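Drornport to Start Weekly Food Scrap Pickup in June

Drornport will begin collecting food scraps at the curb in June, starting with 398 homes in the Faulkner neighborhood. The city approved the plan at its last meeting after putting it off twice over questions about cost.

Homes in the pickup area will get a lidded bin for the curb and a smaller pail for the kitchen. Both will be dropped off at the front door during the last two weeks of May. There is no sign-up form, and residents who do not want to take part can leave the bins out with a note for the crew to take back.

Scraps will be picked up once a week on the same morning as regular trash. Bins need to be at the curb by 6 a.m. and should be set at least 2 feet from the trash cart so that the truck's arm can reach them. Bins left in the street after 8 p.m. may get a warning tag, the same as trash carts do now.

The city will take fruit and vegetable peels, bread, rice, pasta, eggshells, coffee grounds, paper coffee filters, meat, fish and small bones. Plain paper napkins and paper towels are also fine. Grease, pet waste, diapers, glass, metal and plastic of any kind are not allowed, and neither are plastic bags sold as "biodegradable." Paper bags can be used to line the pail.
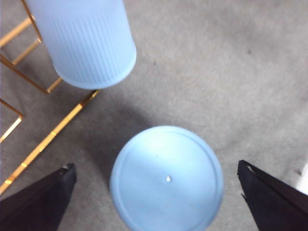

Yard waste will stay on its current schedule. Leaves and grass go in the brown paper bags they have always gone in, and crews will not empty a food scrap bin that is full of clippings.

Material from the Faulkner route will be trucked to a composting site in Hastodier, which already takes scraps from the school cafeterias there. The site turns the material into compost over several months, then screens it and sells it to farms and landscapers. Under the agreement, Drornport will get back a share of the finished compost each spring for use in city parks. Any compost the parks do not need will be offered to residents free of charge at the public works yard on Kokeo Road.

Homes in the pickup area will pay $25 a year for the service, added to the water bill in one payment. Households that already get the reduced water rate will not be charged. The city is covering the cost of the bins and the first set of pails. A lost or broken pail can be replaced at the public works counter for a small fee.

Food makes up a large part of what Drornport sends to the landfill, according to the report presented with the plan. The city pays for landfill space by weight, and wet food scraps are among the heaviest things in the trash. The report said the Faulkner route could keep up to 334 pounds of scraps out of the landfill on a typical pickup morning in the first few months, with more expected once people get used to sorting.

Faulkner was chosen for its short blocks and wide curbs, and also because one truck can cover the whole neighborhood before noon. Apartment buildings with shared dumpsters are not part of the first route. The city said it is looking at a separate plan for them but gave no date.

Some residents at the meeting asked about smell and raccoons. Public works staff said the curb bins have a lid that locks when the handle is pushed back, and suggested keeping meat and fish scraps in the freezer until the night before pickup. Others asked whether backyard compost piles would still be allowed. They will be, under the same rules as before.

The city will look at the results after one year and decide then whether to add more neighborhoods. Residents on the west side have already asked to be next.

A printed guide will come with each bin, and copies in large type will be available at the library and at city hall. Questions can be taken to the public works counter, open from 8:30 a.m. to 4 p.m. on weekdays.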